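Skakton opens drop-off counter for old cords and chargers

Residents of Skakton can now hand in unwanted cables, chargers and small electronics at a staffed counter inside the town's recycling center on the Prallia road. The counter opened in January 2022, after a trial collection in December brought in more material than the town had planned for.

The trial ran out of the lobby of the public library, where two lidded bins were set up next to the returns desk. They were emptied when full and the contents weighed at the recycling center. By the end of the month the total had reached 1,177 pounds, most of it power cords, phone chargers, television cables and the flat gray ribbon cables once used inside desktop computers.

The town's public works department had expected the two bins to last the whole month without being changed. They filled in the first few days, and a third bin was borrowed from the parks garage. Some people who found the bins full left bags on the floor beside them, and the library asked that the collection be moved somewhere with more room if it was going to continue.

The new counter is in the former scale office, to the left of the main gate. It has its own door and three parking spaces marked for short stops. Visitors do not need to drive through the yard or wait in line with trucks and trailers. A resident sticker is not required for this counter, though it is still needed for the rest of the center.

There is no charge for households. Small businesses inside town limits may also use the counter but are asked to call ahead if they have more than will fit in the back of a car. Contractors pulling old wiring out of buildings have to use the metal yard at the back of the site, where separate rules and prices apply.

Items accepted at the counter are power cords, extension cords, chargers, adapters, audio and video cables, network cables, telephone cords, headphones, keyboards, mice, remote controls with the batteries taken out, routers and cable boxes. Cable boxes and routers that belong to a service provider should go back to the provider, which may bill the customer for missing equipment.

The counter does not take televisions, computer monitors, printers, microwaves, smoke detectors or light bulbs. Televisions and monitors are handled at the twice-yearly collection in the fairgrounds parking lot, and that schedule has not changed. Strings of holiday lights are accepted, but any bulbs that unscrew have to be removed first.

Loose batteries are taken in a separate steel container just inside the door. Staff ask that the ends of lithium batteries be covered with clear tape before they are brought in. Swollen or leaking batteries should not be dropped in the container. They should be shown to the attendant, who has a bucket of sand for them.
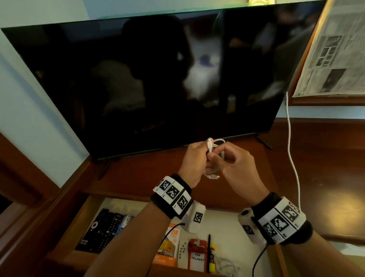 Public works staff say the easiest way to prepare is to empty the drawer or box where cords have been kept and sort everything into three piles. The first is for cords that go with something still in the house. The second is for cords in good shape that go with nothing. The third is for anything with cracked insulation, bent prongs or bare wire. The second and third piles can both come to the counter, in separate bags if possible.

Cords should be coiled loosely and held with a twist tie, a rubber band or a piece of string. Tape leaves glue on the jacket and has to be cut off before the cord can be reused. Tight knots slow down the sorting, and a bag of tangled cords may be set aside and sent straight to scrap even if some of the cords in it are good.

For cords that are staying in the house, the department has printed a one-page sheet with tips on labeling. It suggests a folded paper tag near the plug with the name of the device written in pencil, so that the tag can be reused when the device is replaced. The sheet also recommends keeping one spare of each common type and no more. Copies are at the counter, at town hall and at the library.

Good cords collected at the counter are tested on a bench in the same building and put on an open rack by the door. Anyone may take up to five at a time without paying. The rack was filled on opening day with 474 cords saved from the library trial, sorted by type and hung on pegs. Laptop chargers are kept behind the counter because the voltage has to match, and people looking for one should bring the old charger or a photo of the label on the bottom of the laptop.

The town does not guarantee anything taken from the rack. Each tested cord carries a green sticker showing that it passed a simple check for breaks and shorts, and the sheet posted over the rack says that users plug things in at their own risk. Extension cords are not offered for reuse at all. The town's insurer asked that they be left out – even ones that look new – and they go directly to scrap.

What cannot be reused is baled and trucked to a processor in Sison, which strips the plastic and sells the copper. The town is paid by weight. The rate changes from month to month, and the department said it does not expect the payments to cover the full cost of running the counter. The December material that went to scrap has been shipped, but the town has not yet received a final figure for it.

Start-up costs were kept low by using a building that was already heated and had power. The town spent $700 on shelving, pegboard and signs. The test bench came from the closed high school electronics shop and had been in storage. Staffing is covered by moving hours from the yard, which is slower in winter, and the public works department will ask for a part-time position in the next budget if traffic holds up into spring.

Council members approved the counter by a vote of six to one. The member who voted against it said that the reuse rack should wait until the town had a full year of records from the collection side. Others said the library trial had shown enough demand and that most of the work was being done already. The council asked for a written report before the summer break, including the weight collected, the number of cords taken from the rack and any complaints.

A survey card handed out during the library trial was filled in by 126 people. Most said they had been keeping old cords because they did not know whether the cords could go in the regular recycling cart. They cannot. Cords wrap around the rollers at the sorting plant and stop the line, and the hauler has listed them for several years among the items most often found in carts by mistake. Garden hoses, rope and clothes hangers cause the same trouble and are not accepted either in the carts or at the new counter.

Several cards asked about data on old devices. The counter does not take phones, tablets or hard drives for that reason. The town has an arrangement with Fudus, the repair shop on the square, which will remove or wipe a drive for a small fee and give the owner a receipt. Once the drive is out, the rest of the computer may be brought to the recycling center on any day it is open.

Other cards asked for a collection point closer to the east side of town. The department said it would look at placing a locked bin at the fire station there, but that nothing would be decided before the report goes to the council. Residents who cannot get to the center may give cords to a neighbor to drop off, and there is no limit on the number of households one person can bring items for.

The counter keeps the same hours as the recycling center and closes 30 minutes earlier, so that the day's bags can be weighed. It will be closed on town holidays and when the yard is shut for snow. Closings are posted on the gate and on the town's website. Questions about what is accepted can be put to the public works office at town hall.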